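I went into the Surnard tablecloth a sceptic. My mum had wipe-clean vinyl on every table we ever owned, and I swore I'd never go back to peeling my forearms off the stuff in January. But the Surnard is fabric with a coating on top, and after two months of it at our place I'm a bit smitten (don't tell Mum).

Sizing first, as that's where I nearly came a cropper. The round one comes in two sizes and I dithered for ages before going up. Glad I did! You want a decent drop over the edge or it looks like a hanky.

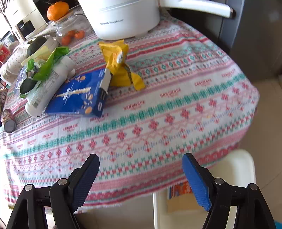
Trilok Nigam: I went the other way and got the smaller one, and it creeps to one side every time somebody leans on it. Does the bigger one stay put?

Mostly, yes. The extra weight in the hem helps, though I did buy a set of those little Venckus clips for the balcony, where the arvo breeze gets under everything. Indoors I don't bother.

Cleaning is the big selling point and it's pretty good. Beetroot came off with a damp cloth, tomato sauce too. Turmeric didn't. I left a splodge of dhal overnight and there's now a faint yellow moon near the middle, which I cover with the fruit bowl. It says cold wash only, and I'd listen, as my sister put hers through on warm and the coating went all crackly. Creases are a pain as well. Mine arrived folded into a tiny square and took nine days to relax, and you can't iron it.
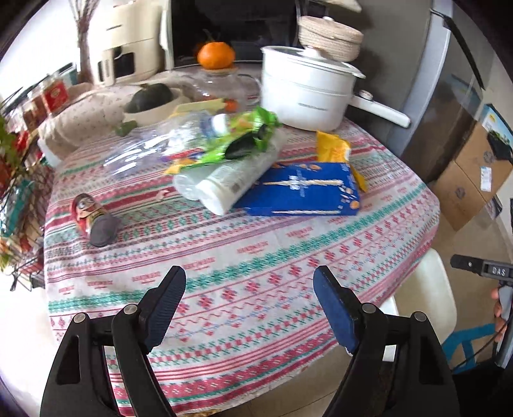
Folk-pattern cloth, groceries on top.

Colour's held up nicely, even on the side that cops the sun. I paid $22 on special at Kurnivov, and at that price I'd buy it again. Full price, I'd probably look at the plain Nunon one first, although it's a lot thinner and the hem frays.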